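Teaching by the squeeze: an afternoon at Erkach

The demonstrator I have come to interview has asked not to be named, on the grounds that her mother believes she works in software. "Technically I tidy shelves," she says. "I've tidied the same shelf 908 times. My own flat is a disgrace."

Her employer, Erkach, gathers hand-shown demonstrations for household robots. The project is called Pirkeo, and it wants 3,920 of them before December. Each one lasts as long as it takes to pick something up and put it somewhere sensible, and she does it by holding the gripper herself, like a barbecue tool with ambitions.

She came to it from the other method. For 2 years she drove an arm by remote control at a firm called Vollix, sitting at a desk with a controller in each fist while the arm did its best in the next room. "Teleoperation is like parking a caravan by mail," she says. "You move, it thinks about it, then it moves, and by then you've changed your mind. I once took eleven minutes to put a lid on a jar. My supervisor said it was good data. I said it was good data about a person losing the will to live."

With the gripper in her own hand, the delay vanished and her habits moved in. She has a tendency to hover before she grasps, a small dither she never noticed until a trained policy began doing it back to her. "It'd come in, stop, have a little think, and then close. Everyone in the room turned and looked at me. It was like hearing your kid swear in your accent."

I ask what makes a bad demonstration. Speed, mostly. New starters want to look competent, so they whip the gripper about and the tracking loses its markers. The other fault is cleverness. "People flick things. They nudge a bottle along with the side of the finger because that's what you'd do at home. Lovely. Now teach that to something with no idea what a bottle weighs."

Her favourite station is the bathroom shelf, where the bottles are different heights and the towel has opinions.
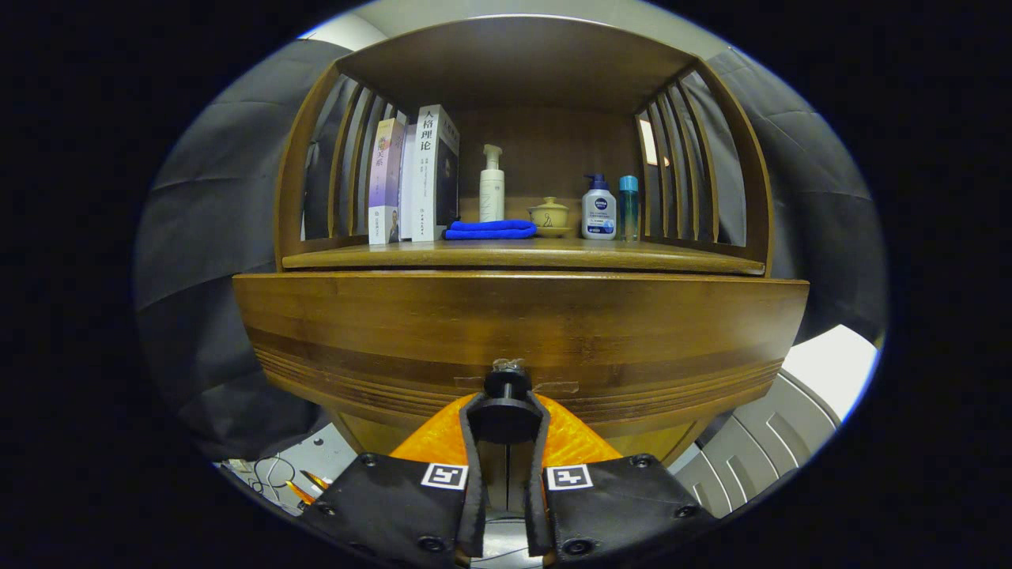 The gripper at the bamboo shelf, with books, a folded blue towel and pump bottles in reach.

Towels, she says, are where careers go to end. A cup on a saucer is merely rude. "You grab the cup, fine. You grab the saucer, you'd better be level. You grab a bit of both and you're off to find the dustpan."

Does she worry about being replaced by her own pupil? She considers it while untwisting a cable. "It'd have to want the job," she says, and goes back to pick up the gripper for number 909.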